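Notes from the Sewing Room
25 Mar 2018

Dear friends and fellow menders,

I had every intention of writing to you this month about zippers. I promised it last time, and a few of you even wrote to remind me (thank you, I think!). But then I spent a long wet week clearing out the fabric shelves, and by the end of it I had so much to say about old cotton that the zippers will have to wait their turn. They have waited this long, poor things, and the broken one on my blue jacket has been waiting longest of all.

So, old cotton. By that I mean sheets gone thin in the middle, pillowcases with a seam let go, flour sack towels, shirts with a collar past saving, and all the odd bits that are too good to throw out and not good enough to give to company. My grandmother kept hers in a drawer that would only open if you lifted and pulled at the same time, and I learned to sew out of that drawer. She called it the rag bank. You put in and you took out, and I don't remember her ever buying a dust cloth in her life.

I keep mine sorted by how the cloth feels in the hand and pay no mind to color. Crisp goes with crisp, soft with soft, and anything stretchy goes off by itself where it can't cause trouble. If you take nothing else from this letter, please try sorting that way once. When you need a patch for the elbow of a work shirt you want something with the same weight as the shirt, and it's a great comfort to reach in and have six pieces that would all do.
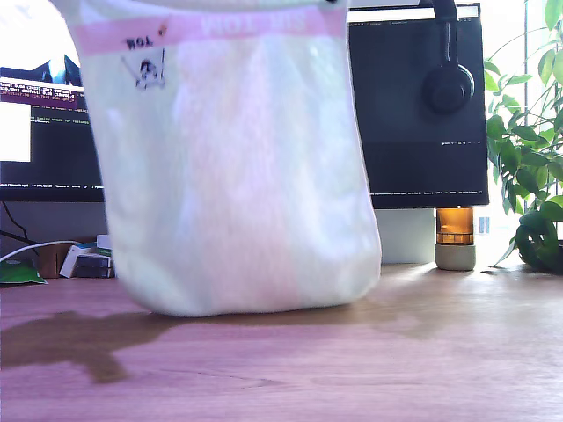
The next thing is washing, and here I have changed my mind over the years. I used to wash everything before it went on the shelf and then not think about it again. Now I wash it on the way in and once more before I cut, with water as warm as the finished piece is ever going to see. Old cotton has mostly done all the shrinking it means to do, but mostly isn't always, and I have a pair of kitchen curtains that will tell you so. They hung beautifully for one June and came out of the wash two inches above the sill. I let them down with a strip of ticking and people tell me they like them better now, which was kind of them.

Don't use fabric softener on anything you plan to patch with. It leaves the cloth slippery, and the needle seems to skate. A little white vinegar in the rinse does well enough, and the smell is gone once the cloth is dry.

Zahira Ginting wrote in to ask how you tell when a sheet is too worn to bother with. Zahira, I hold it up to the window. If the light comes through evenly, I keep it, even if it's thin, because thin can be doubled. If there are bright streaks running one way, then the threads in the other direction are going, and I cut around those places. Then I give it a tug on the straight grain, a good firm one, as if you were shaking hands with somebody you'd like to impress. A sheet that rips from that was going to rip on the bed some night anyhow, and you're better off with strips for tying up tomatoes. 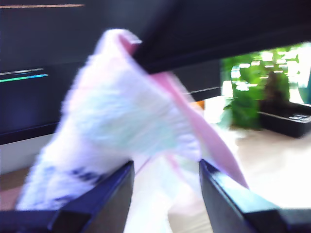

She also asked about darning thread, and I am afraid I have opinions. For plain cotton I like something a shade thinner than you'd think. A thick thread feels stronger, but it pulls on the tired cloth around it, and you end up with a lovely sturdy darn sitting in the middle of a new hole. I've been using the Dusia cotton on the small wooden spools, and it behaves well as long as you cut it short, from your hand to your elbow and no longer. Run it over a bit of beeswax if it frays. Start your stitches well out in the sound cloth and leave tiny loops at the turns, so there's some give when it's washed.

For children's things I wouldn't darn at all, I'd patch, and I'd patch on the inside with the corners rounded off. Square corners lift. I did a whole stack of little trousers for the Kidska swap table that way last year, and I saw one pair come back through on a second child with both knees still holding. I was so pleased I nearly stopped the mother to tell her about it, but she had her hands full.

A few bits of news before I let you go. The mending circle has moved to the back room at Pillai, up the ramp and to the left. The light is far better and there are proper chairs. Bring your own scissors if you're particular about them (I am). The Fetaswood library has asked for 200 plain cotton squares for the story quilt, and we have 19 so far, so if you have an old pillowcase and a spare evening, please cut a few and drop them at the front desk. They should be hemmed on all four sides, and any pale color will do. Prints are fine too if they're small.

And somebody left a very nice thimble behind last time, silver colored with a dent on one side. It's in my button tin until you come for it.

Zippers next month, I promise. If you have a stuck one, rub a pencil along the teeth and be patient with it until then.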